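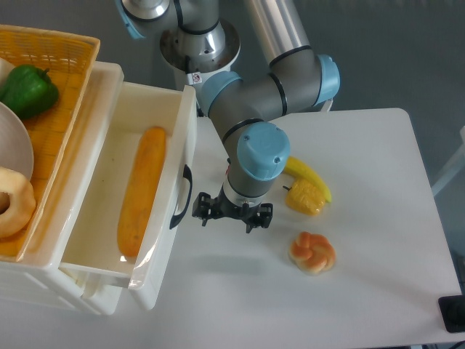
Zübeyde Polat's view, given when the storage plan was first read out, was that bread should never share a container with vegetables, because in a play kitchen children copy what they see at home. Her remark was taken as the starting point for section 2 of this report, and the sorting rule was rewritten to suit it.

2. Sorting and storage of the toy food set

2.1 Rule adopted
Each item is given one home. Long items go in the pull-out drawer, small and rounded items in the basket on top of the unit. The toy loaf is placed diagonally in the drawer. The green pepper and the ring-shaped bagel or donut are both kept in the basket, so Polat's rule is met for the loaf only. A second basket was considered and left out on grounds of floor space.

2.2 Drawer
The drawer is white plastic with a black curved handle fixed upright on the outer wall. The inner floor shows faint smudges and scuff marks. Wiping with a damp cloth is proposed at the end of each session, and scuffs are to be recorded but not treated. The play unit was listed in our plan under the working name Urilura.

2.3 Basket
The basket has an open lattice on the rim and sides. Crumbs and dust fall through it on to the top of the unit, which must therefore be wiped as well. The lattice makes the contents easy to check from the side without lifting anything out.

2.4 Trial
The rule was tried in November over three sessions. Time allowed for tidying was 300 seconds per session. Cengiz Baysal kept the log. The most common error was the return of the loaf to the basket, where it does not lie flat. A picture label on the drawer front was suggested, but none was made before the trial closed.

2.5 Open points
a) Whether plates belong with the food or in a separate drawer.
b) Whether the basket should stay on top of the unit, within reach of the youngest children, or move to the table.
c) Wording of the label.

Draft closed 22 December 2024. Point (a) is carried over to section 3.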